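The Christmas Windows at Komerum: Looking for a Department Store Holiday

Sibel Baysal
Final report, Local History Project
Submitted Aug 24, 2020

HOW I CAME TO THE TOPIC

My grandmother grew up in Niven, and every December, when the boxes of ornaments came down from the closet shelf, she would start in on the Komerum windows. Komerum was the department store on the corner of Main and Depot, and to hear her tell it the whole town stood on the sidewalk the night the brown paper came down and the lights went on. There was a train that went through a mountain. There was a bear who poured tea. There was a year with real snow, although my great-uncle always said that it was soap flakes, and the two of them could keep that argument going through an entire dinner.

When we were asked to pick a local celebration and find out how it had really been made (who paid for it, who built it, who came to see it), I knew right away what mine would be. I was a little afraid that I would spoil the story for her by looking into it. She has been very patient with me and has read every draft of this report, including one that was much longer than this.

My question was a simple one to begin with: what was in the windows, and when? It grew, as I suppose these things do, into a question about how a store in a small mill town came to be in charge of the start of Christmas.

WHERE I LOOKED

I used four kinds of sources. The first was the town newspaper, which the library has on microfilm for the years I needed, apart from a gap in the late 1920s where a reel is missing. The second was a store scrapbook of 155 pages, kept by the display department and given to the library after the building was sold. The third was a folder of order forms and letters from suppliers, tucked into the back of the same box. The fourth was talking to people, mostly by telephone this spring and summer, when the library had closed its reading room and all of us were at home anyway.

The scrapbook deserves a word, as it's a wonderful and maddening thing. Whoever kept it loved clippings and hated dates. A page might have a newspaper photograph of the windows, a swatch of red felt, a thank-you note from a child, and a bill for cotton batting, with no year on any of them. I spent a good part of my time matching the clippings to the microfilm so that the things glued next to them could be given a likely year. I say likely because somebody seems to have gone back later and filled in blank corners with whatever was at hand.

THE STORE AND THE TOWN

Komerum opened as a dry goods store and added a toy floor later, under the roof. In the early newspapers its Christmas advertising is all gloves, blankets and men's suspenders. Toys hardly come into it. The windows are described in a single line, usually something like "tastefully trimmed," and as far as I can tell that meant greenery and a few electric bulbs around the winter coats.

The change came in 1931. That seemed strange to me at first, with the mill on short hours and so many families having a hard time. I had expected the big windows to belong to good years. But that is the December when the newspaper gives the windows a story of their own, on the front page, with a list of what was to be seen: a village street with lit houses, a skating pond made out of a mirror, and a church with a moving bell. The article doesn't mention one thing for sale. I read it over several times to be sure.

The letters in the folder help to explain it. The store was worried about losing shoppers to the larger city down the rail line, and the display manager argued to the owners that people who couldn't spend much would still come downtown for something to look at, and would remember where they had seen it. He asked for 100 dollars and was given it after some back and forth. His letters are typed and very polite, and he underlined the word "children" every time he used it.

MAKING THE WINDOWS

I had always pictured the windows arriving in crates from New York, and some of the later ones did come that way. The early ones were made upstairs. The order forms list plywood, flour for paste, cheesecloth, glue, and mica flakes for snow. (So it wasn't soap, at least not in those years. My great-uncle has taken the news gracefully.) The moving parts ran off phonograph motors and one washing machine motor, which turns up in the repair notes more often than anything else.

The bear who poured tea was real, too. He belonged to 1936, and he was dressed by the alterations department from leftover coat lining. I found his picture in the scrapbook next to a candy wrapper from Guteo, the peppermint maker across the river, which had paid for part of that window in return for having its striped tin on the bear's tea table. It was the only paid placement I could find before the war. The sewing was not credited anywhere in the newspaper, but the scrapbook keeper wrote the first names of the women along the bottom of the page, and I was glad to be able to put those names into my finding aid.

My grandmother's train through the mountain took me the longest. She was sure she had seen it as a very small girl. There is no train in any newspaper story from the right years. Then, in the supplier letters, I came across a complaint about a mountain, which had been ordered in pieces and delivered without its top half. The train was there in the same letter. It ran in the side window on Depot Street, which the newspaper never bothered to write about because the grand windows were all on Main. Children coming up from the mill houses would have passed the side window first, and my grandmother was one of them.

THE NIGHT THE PAPER CAME DOWN

The unveiling itself grew over time. In the first years the store simply took down the paper in the early evening and people wandered by. By the end of the 1930s there was a band, and the streetlights on that block were switched off for a minute so that the windows would come on in the dark. Two people I talked to remembered the dark better than they remembered the windows. One said her father held on to the back of her coat collar the whole time.

Afterward a good many of the grown-ups walked down the block to the Bronditum, the dance hall over the hardware store, which held its own Christmas dance that same night and charged less at the door to anyone with a Komerum receipt. I would have liked to do more with the Bronditum. Its advertisements are a delight, and the arrangement between a respectable store and a dance hall that some of the churches preached against is surely worth somebody's paper. It was simply more than I had room for.

Not everyone was pleased with the windows, either. There are letters to the editor complaining that the store lit up too early and rushed the season, and one from 1938 that asks why a town should need to be told by a shop when Christmas begins. It could have been written last year. There is also a quieter thing, which came up in my phone calls and nowhere in print: some families came to look at the windows because they would never have felt welcome inside. I have tried to keep that in view alongside the happier memories.

WHAT BECAME OF THEM

The lights stayed off for much of the war, and when the windows came back they were bought ready-made, with figures shared among several stores and sent along from one to the next. They were handsome. The newspaper liked them. In the scrapbook, though, the felt swatches and repair notes stop, and the last pages are only clippings. The store closed its toy floor in the 1960s and the corner building has been offices ever since.

I don't know where the bear went. A man who worked in the stockroom thought the old figures had been given to a church bazaar, and a woman from alterations was equally certain that they were thrown out when the roof leaked. I wrote to three churches and heard back from one, very kindly, with nothing to report.

WHAT I MADE

For the public part of the project I put together a short walking tour of the block, with 22 stops on a folded sheet of paper, and a timeline of the windows by year with a note saying how sure I am of each one. I had meant to lead the walk myself in the spring. That had to be put off, so I recorded the stops instead, sitting in my mother's coat closet, where the sound was best. The recordings are a bit muffled. If I were doing it again I would practice reading aloud first, and I would make stop 2 a good deal shorter, as I go on about window glass for longer than most people will want to stand still.

I would also start my phone calls sooner. I waited until I had the newspapers in order, thinking that I ought to know the facts before I asked anyone to remember, and by then a neighbor of my grandmother's who had worked the store's gift wrap counter was too ill to talk. Her daughter sent me a note and a length of the store's ribbon, dark green with a silver edge, and it has gone into the library box with the rest.

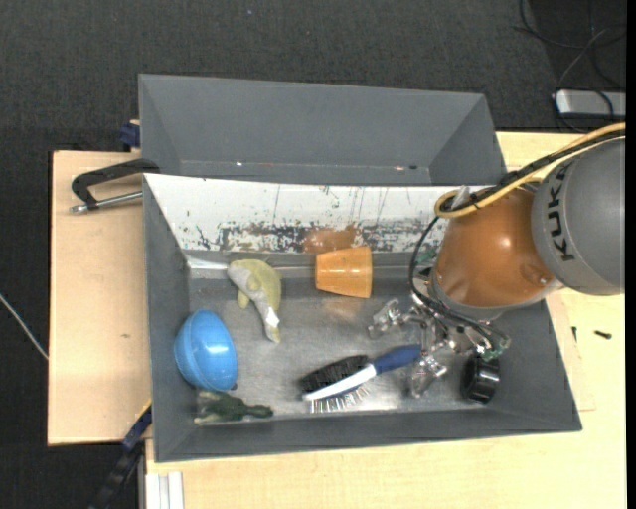
My grandmother has asked for the Depot Street recording to be played at her house this December, before the ornaments come down, and my great-uncle wants it known that he will be bringing a box of soap flakes. The timeline still has an empty line for 1934. If anyone reading this has family photographs of the corner of Main and Depot from that winter, even with only a bit of the store in the background, the library's local history desk will be happy to copy them and give them straight back.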